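Help wanted at my little tea and stationery shop in Lirbridge (part time, starts soon)

Posted 23 Feb 2024

Hi there! I run Zisesitz, the tea and paper shop on Navarro Street, and I'm looking for one more person to work the counter with me. It's 17 hours a week, mostly afternoons, and you'd get every other weekend off.

What you'd be doing: ringing people up, weighing loose tea, wrapping gifts (I'll teach you my fold, it's not hard but I am picky about it), and unpacking the deliveries that come in before lunch. We carry 67 teas at the moment and no, you don't have to know them all. I still have to look up the brewing time on half the oolongs. If you like talking to strangers about what they drink, you'll be fine.

I'd love somebody who has worked a register before, but I've hired people straight out of school and they did great. You do need to be okay on your feet and able to carry a box up 2 flights of stairs to the stockroom – the building has no elevator and the landlord isn't putting one in. Weekend help in the run-up to the holidays is a must. Things get busy from September on and don't let up.

Pay is hourly and I'll tell you the rate when we talk on the phone. You also get all the tea you can drink on shift, a discount on everything in the shop, and a $200 bonus once you've been with me for six months. I use Cineck for the schedule, so you can swap shifts from your phone without calling me at midnight (please don't call me at midnight).

We sell trays and teapots too, and you'd be helping me pick what goes in the window. I change it every couple of weeks and I'm always running out of ideas!

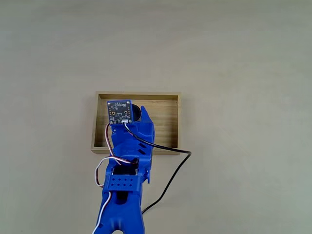
A light wood tray with low sides.

To apply, stop by with a resume or drop a note through the mail slot with your phone number and the hours you can work. A few lines about yourself is plenty. I read every one and I'll call you back either way, usually in the evening after I've closed up.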